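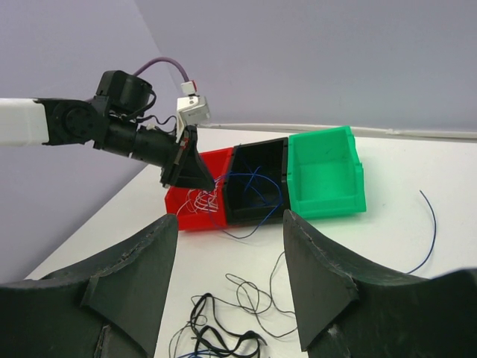

Ticket 2889 – Cables sueltos mezclados en la mesa
Estado: abierto
Abre: Manee Wannasri
Asigna a: Montri Tanasarn

¡Buenas! Retomo el reparto por colores: blancos a la cubeta roja, azules a la negra. La verde queda para los negros y sigue vacía. Problema: los azules se salen por el borde de la cubeta negra y se enganchan con todo.

Probado:
– Enrollarlos en la mano antes de guardarlos. Mejora mucho con los largos, nada con los cortos.
– Cortar a 60 cm. Descartado, Jacobus los necesita enteros.

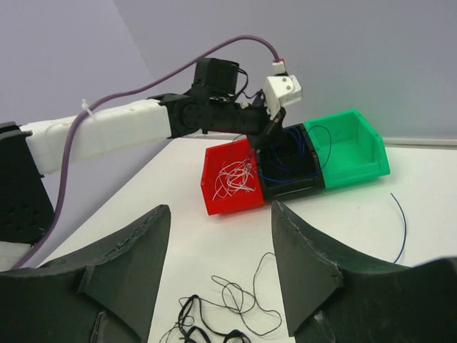 Respuesta de Montri, 16:20
¡Me encanta cómo va quedando! Queda un azul suelto a la derecha de la verde, va con los suyos. Para los que rebosan, pide a Beltent una cubeta más honda – la del estante 3 sirve de medida – y mientras tanto átalos en mazos flojos.

Manee, 17:05
¡Genial, pedida! Empiezo con los mazos y dejo el ticket abierto hasta que llegue.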